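Hinds to move Luston parcel and returns service to Surnness site

September 15, 2022

Hinds, the household goods retailer, will move its parcel and returns service from Luston to a larger site at Surnness. The change takes effect in April and covers all orders placed online, by telephone or through the printed catalogue.

The Luston depot has handled returns for the company since it began selling by post. Its lease ends next spring and will not be renewed. The Surnness building has 397 square metres of sorting space, compared with 224 at Luston, and has its own loading yard.

Customers do not need to do anything before the move. Orders will keep the same delivery times, and the returns label packed with each order will stay valid. Parcels sent to the Luston address after the change will be forwarded to Surnness at no charge, but refunds on these may take up to 3 extra working days.

All 29 staff at Luston have been offered jobs at the new site on their present terms. A daily minibus will run between the two towns for the first year, leaving Luston at the start of each shift. Those who prefer not to transfer can apply for posts at the Luston shop, which stays open and is not affected.

The counter at the depot where customers could drop off returns in person will close on the last day of trading there. From then on, items may be handed in at the Luston shop during normal opening hours. Large items, including wardrobes, bed frames and garden furniture, will still be collected from the customer's home. Collections can be booked by telephone or through the customer's online account.

Hinds has also renewed its delivery contract with Umorus, which has carried the company's smaller parcels for several years. Under the new contract, evening deliveries will be offered in Surnness and the villages to its north. Charges for standard delivery are unchanged. 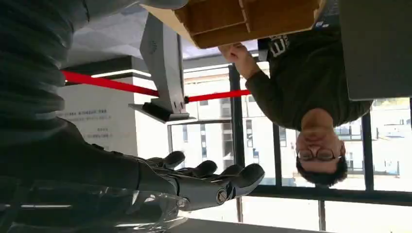

Hinds Press Office

Letters giving the new returns address will go out to account holders during the winter. The address will also be printed in the spring catalogue. Trade customers will be contacted separately, and their current account numbers and payment terms will carry over.

The depot at Luston will be handed back to its owner once the move is complete.

ENDS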